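Home News Projects Notices to Mariners Contact

Sounding work to close Rivadeneira basin berths in February

29 Jan 2022
By Renata Ojeda

Hydrographic survey and sediment sampling will close part of the Rivadeneira fishing basin in February, ahead of a decision on maintenance dredging at the inner berths. The survey launch Kosutix will run lines across the basin and the lower 700 metres of the approach channel.

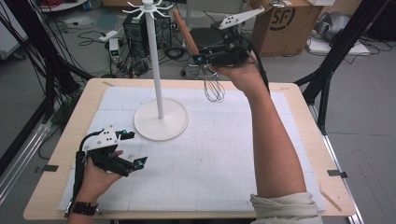
Port Operations – Channels and Berths

Lines will be spaced closely enough to give full multibeam coverage between the fuel wharf and the slipway. Single-beam checks will be made alongside the timber piles, where the launch can't turn safely. All depths will be reduced to chart datum using the tide gauge at Morer jetty.

Sediment cores will be taken at 35 positions. Each core will be split, logged and tested for grain size, metals and organic content. "The grain size results determine whether we use a cutter suction dredge or a backhoe on a barge," said Pilar Orellana, channels engineer. "The metals results determine where the material can go."

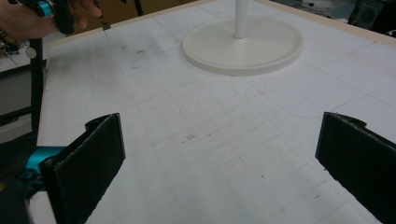
Grid-marked work surface, with two black gripper pads.

The port's last survey put the siltation at the inner berths at 591 cubic metres, most of it against the northern wall. Vessels drawing more than three metres should not enter the inner basin within two hours of low water.

While the launch is working, other craft must keep 300 metres clear of its stern in the approach channel and pass at minimum wash. Inside the basin, skippers should call the launch on the port working channel before leaving a berth.
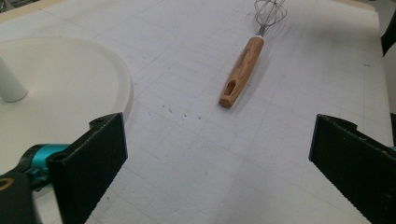 Moorings on the northern wall will be relocated to the Fivik pontoon for the length of the survey. Shore power is available there, but the pontoon has no fuel line. Berth holders will be sent a pontoon number by Gervasio Sepúlveda at the berthing desk and should leave bow and stern lines rigged for towing.

Coring will stop if the swell at the entrance exceeds one metre. Revised times will be posted at the slipway office.

Related items
Morer jetty tide gauge recalibrated
Fivik pontoon: shore power charges
Slipway bookings for autumn
Port beacon lantern replacement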